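Gripper notebook, Jatondale bench
April, continued from the previous page

Picked up again after lunch. The right-hand tool of the pair is still closing late. You pull the trigger, the left fingertip moves, and the right one thinks it over and follows. On soft stuff this matters a lot, as the first finger to arrive pushes the cloth away and the second closes on nothing. The software sees the jaw angle it expects and calls it a good grasp. The software is an optimist.

Yesterday's theory was the trigger return spring. Swapped it. The tool now closes late with a new spring in it, so the old one goes back in the drawer with an apology.

Today's theory is play in the linkage. Took the tool off its stand, pulled the fingertips, and wiggled everything that wiggles. The left side is tight. The right side has a small dead spot right at the start of the stroke, and I can feel it with a thumbnail on the outer link. It goes away if I press down on the big pivot screw while closing. So the screw has backed off, or the bushing under it has worn, or both.

It was the screw, mostly. It had backed out by an eighth of a turn, and there was no thread locker on it that I could find. The Arnex build sheet says there should be. The build sheet was signed off in my handwriting, so I will not be pursuing the matter further.

What I did, in order:

1. Fingertips off, both sides, bagged and marked L and R. They look the same and are not the same. The pads wear differently.
2. Backed out both large pivot screws. Cleaned the threads with alcohol and a cotton swab. The right one came out with black dust on it, the left one clean.
3. Looked at the right bushing under the magnifier. Slight polish on one side, no groove. Left it in. There is one spare in the Yupanqui parts tin and I would like there to go on being one spare.
4. Medium thread locker, one small drop per screw. Ran them down until the link dragged, then backed off until the jaw fell open under its own weight. This is the whole adjustment. There is a torque figure on the sheet but it was written for the old metal links and will crush these.
5. Checked the small pins on the outer and inner joints. All seated. No grease on them. Somebody in the past greased them (me, again) and it only held lint.
6. Fingertips back on. Pads wiped down, no glue residue left on the faces.

Let it sit for the rest of the coffee, then cycled it 400 times by hand with the counter running while listening to the radio. Dead spot did not come back. Wrist did not enjoy it. Next time put this on the cycling jig, which needs its belt fixed first, which is on the list below where it has been since winter.

Zeroed the jaw encoder after that. Fully closed now reads 0, fully open reads 66, same as the left-hand tool to within a count. Before the repair the two disagreed by 7 at the open end, and I had been putting that down to character.

Then out to the folding setup in the bedroom to try the pair on real cloth. The bench is no good for this. Everything on the bench is flat and hard, and both tools look wonderful on it. 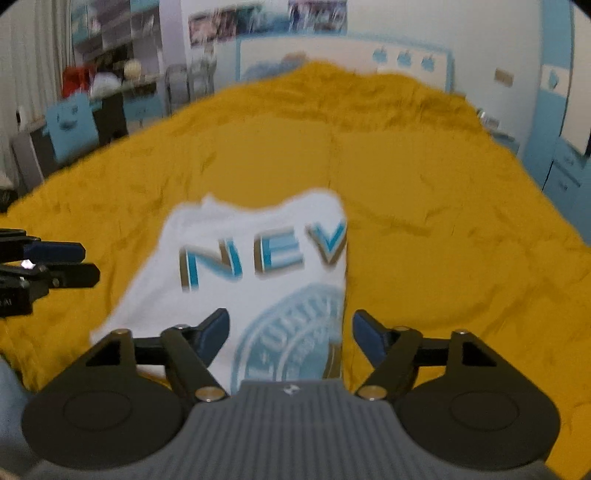
Folding trial, T-shirt on the yellow bedspread. Jaws wide open, second gripper at left.

Folding is a fair test of the repair, for the shirt is thin and the bedspread under it is happy to be picked up as well. If one finger lands early you get a pinch of shirt, a pinch of bedspread, or a pinch of each, and the fold drags the bed along. I did sleeves, side folds and the long fold, then shook it out and started over. The late finger is gone. Both tips meet in the middle of the stroke, and the cloth stays where I left it until I close on it.

Double pickups still happen. These I blame on approach angle and on me. Coming in shallow works better than coming straight down. The pads could do with more bite at the very tip, where the edge has rounded over. Usinon sent a softer pad stock a while back and I never cut any of it. Might be time – the knife plotter is free most mornings.

One more thing noticed while out there. With the jaws wide open the right link makes a faint click right at the end of travel. I can hear it and can't feel it. Left tool does not do it. Looked for a burr on the stop and found nothing I would swear to. Ran a fingernail file over it anyway, which changed the pitch of the click. Leaving it alone until it gets worse or I get curious.

Service interval. The log puts the last time anyone touched these screws at almost 600 cycles before the lag showed up, and that was without thread locker. I'd like to look at them again at the same count and see whether they have moved. Put a paint mark across each screw head and onto the link, so the check is now a matter of looking. White paint on the right tool. The white ran out, so the left one is pink.

Still to do:
– Jig belt. See winter.
– Cut one set of pads from the Usinon stock, fit to right tool only, compare.
– Order pivot bushings, more than one this time.
– Cross out the torque figure on the build sheet and write "until it drags, then back a bit" in words a stranger could follow.
– Same thread locker job on the two tools in the cupboard. They will be dry too. Same handwriting.

Both tools back on their stands, charging.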